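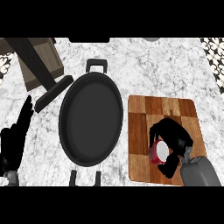

A kitchen task in the Tamihana simulator: the right hand has the can on the chopping board, the left hand is free beside the pan.

Tamihana kitchen pack: our notes after a month of use

Several members have asked us if the Tamihana kitchen pack is worth the money for a small group. Our test group had a trial licence through December, and these are our notes. They were put together by Anisa Ngui, with the measurements made by Nabila Chin.

For those who did not follow the earlier issues: Tamihana is a simulator for two-armed robots, sold by the firm Skurkar. The basic program comes with one plain table and a few blocks. The kitchen pack is a paid addition. It gives you worktops, pans, chopping boards, tins and small furniture, and a set of tasks in which these things must be picked up, moved or put one into another. You can drive the arms yourself with two hand controllers, or let your own program drive them. In both cases the run is saved and can be played again from the start.

Installation took Nabila one evening. The download is large and the first start is slow, so please do not think that the program has stopped. The pack has 395 objects in the list. Many of them are the same shape in another colour or with another label, and we would have liked this to be said more clearly on the order page.

The task we used most is called "can to pan". A small can lies on a chopping board, the pan is next to it on the worktop, and one hand must take the can over and put it down inside. It sounds easy. With a can lying on its side it is less easy, because a round thing wants to roll, and fingers which close too early push it away over the board. We lost many cans in this manner in the first days. Anisa found that it goes better if one finger is brought down on the far side first and the others are closed slowly after it.

The second hand has no duty in this task, but it must be kept away from the objects. Our program forgot this at the beginning. It let the left arm drift, and the hand knocked against whatever was standing near. The simulator reports every such touch in a separate file, and we found this file very useful – more useful than the score, which only tells you yes or no.

Nabila let our program try the task 1000 times during the nights, with the objects moved a little before each start. On her computer, which is three years old, this was no problem. The arms are calculated well and the fingers do not go through the objects, as happened to us with the free tool Mivimley last spring. Only twice did she find a can half sunk in the board, and in both cases a restart was enough.

The appearance is good without being beautiful. Marble and wood look as they should, but a black hand over a dark object is difficult to read on the screen, and the pan is dark too. There is a setting which makes the hands lighter. We recommend to switch it on from the first day, especially if you work with the camera pictures and do not only use the positions.

Now to the things we did not like. The manual explains the buttons but not the ideas behind them, and the chapter about friction is two pages long, of which one is a table without units. The camera can be placed in three fixed positions only, unless you write your own settings file. Furniture and other large objects are sometimes put very close to the working area by the random placement, and then the arm has little room to turn. You can forbid this, but the option is hidden under "Export", where we did not look for it until the third week.

The support was friendly. We wrote two times and had an answer the next morning in both cases, the second one with a corrected file attached.

About the price: the kitchen pack costs 1856 for a group licence of one year, and the basic program must be bought before. For a single person this is a lot. For a group which wants to train a program on household tasks, and has no real arms or does not want to risk them, we think that it is fair. Skurkar also offers a monthly licence, but it does not include the night runs, and without these we would have learned very little.

The sister pack Trasport, with boxes and conveyor belts, is announced but we could not get it for testing yet.

Members who would like to try the kitchen pack on Nabila's computer can write to her through the usual address. Please bring your own program on a stick, and say before which version of the basic program you have used, as older task files must be converted first. The saved runs from December are in the members' folder, together with the list of touches and Anisa's settings for the hand colour.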